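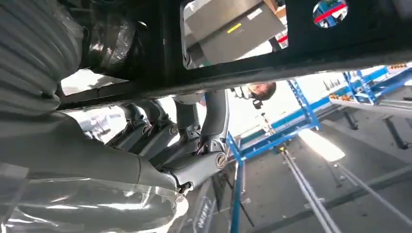

Second week in the workshop at Gillirton and I want to write down some things before I forget them. I came from an office job, so please be patient with me. 1/

The first thing I learned is that light matters more than tools. In my old garage I had one lamp and I was always working in my own shadow. In the big hall at Gillirton it is bright and I can read a small label without my glasses. 2/

Second thing: plastic wrap. I thought it was only for the transport and I wanted to take it off everything, like from a new sofa. A colleague stopped me in time. Here it stays on for as long as there is dust from the grinding. When it gets torn we put new. 3/

The ribbed sleeves are another story. You must not pull them by the end, you push them together from the middle, a little at a time. I pulled. It took me a whole morning to put it back and my hands were grey until the evening. 4/

We order wrap from Bolico, 38 metres on a roll. Before it was Lozano, which I am told was thicker but did not stay closed in the folds. I have no opinion yet. Ask me in October. 5/

My job this week is mostly labels. Every box gets one, and the number must be the same in the book. Yesterday I searched for box 1059 for half an hour and it was written as 1095, in my own handwriting. 6/

Also I have now a habit to look under things. Under a beam, under a bench, behind a cover. In my first days I checked only what was at the height of my eyes and I missed 13 screws which were on my list. My neck is not happy with the new method. 7/

Somebody asked if I miss the office in Guvberg. I miss the coffee and the chair. I don't miss the meetings. 8/

Tomorrow is sweeping and then the second shelf. If someone knows a good cream for dry hands, without perfume, please write it to me. 9/9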